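My project for the October block was supposed to be easy: find out how long it takes people in Pitberg to land a new job after the Rowbotham plant closed. I picked it because my uncle worked there, and because Thu La said she'd split the door knocking with me (she did, mostly).

We handed out 200 surveys and got 53 back. I was kind of crushed, but our advisor Joanne Bickerstaff told us that's a pretty decent return for paper forms. Out of the 53 people, 29 had found full-time work. The rest were part-time, back in school or still looking.
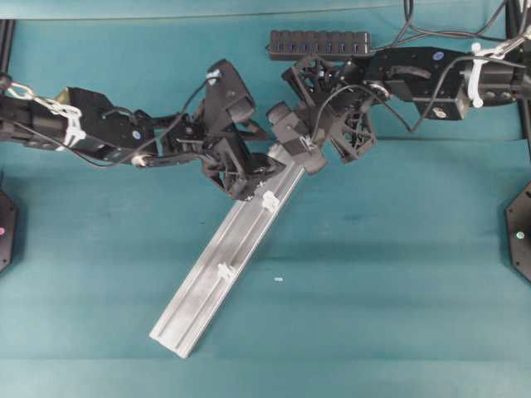
Two robotic hands holding a length of aluminum rail.

What surprised me was pay. I figured most of the 29 would be making less, and a lot of them were, but the folks who went to Bralto came out slightly ahead! Barry Parsons let us sit in his kitchen for an hour and go through his old pay stubs, so a big thank you to him. He drives 40 minutes each way now and he hates it. I didn't put a commute question on the survey and I really wish I had.

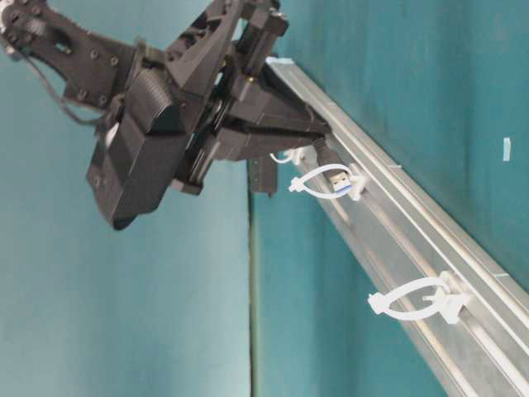 Did you count part-time workers as employed?
We put them in their own group, so the full-time number only covers people who checked the full-time box.

If I did this over I'd start on the forms way earlier. Ours went out on a Wednesday, right before a long weekend, and Everaldo Tavares had to remind half his street to send them in.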